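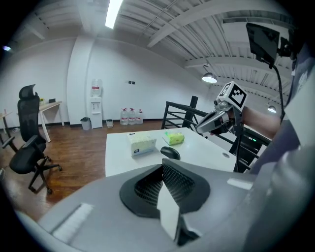

A reader of the March draft wrote in to ask why a set-up guide for a table-clearing robot spends so long on two grippers worked by hand, when what she wanted was a machine that could tidy her kitchen. It can't yet. Titum can learn a short tabletop chore from recorded demonstrations, and this section covers recording them.

4.2 Preparing the table

1. Use a plain table at sitting height. Leave space on both sides for your elbows.
2. Put out the items for the chore. A soft pack of tissues and a tissue box make a good first set.
3. Attach one marker cube to each gripper. The printed faces must be clean and uncovered.
4. Route the display cable away from your forearms.
5. Open Zulo on the display and wait for both grippers to be listed.

Note: Chairs and desks in the background may stay where they are.

4.3 Recording a demonstration

1. Hold one gripper in each hand, over the table, with the jaws pointing forward.
2. Start the recording in Zulo. Hold still for 3 seconds.
3. Do the chore at half your usual speed.
4. Bring both grippers back over the table and stop the recording.

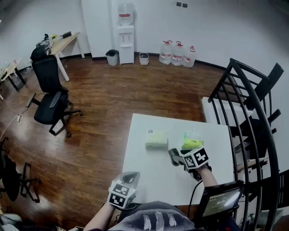

Can Titum clear a whole table by itself after this?
Only if the items and the table are close to the ones in your recordings. A new container or a crumpled pack will often stop it.

Caution: Do not use glass, knives or open drinks in a demonstration or in a robot run.

5. Repeat until you have 30 good recordings of the same chore. Move the items a little each time.
6. Delete any recording in which an item was dropped. Zulo does not sort these out for you. 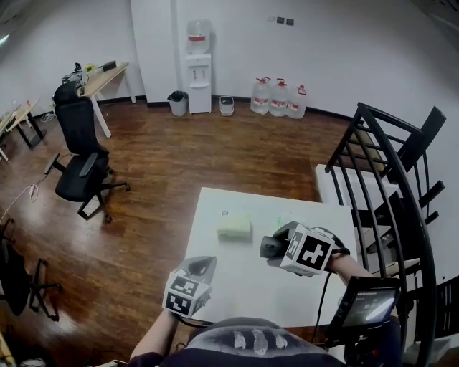
Mulder Building, Home Tasks Team
Revised 28 May 2021

4.4 What to expect

Our shared set, Doller, holds 1,604 recordings of small tabletop chores. Robots trained on it can pick up a light item and set it down elsewhere on the table. Folding, wiping and pouring are not supported in this release.

Stay within reach of the stop button during every robot run. If the robot misses the same item 2 times, stop the run and go back to 4.3.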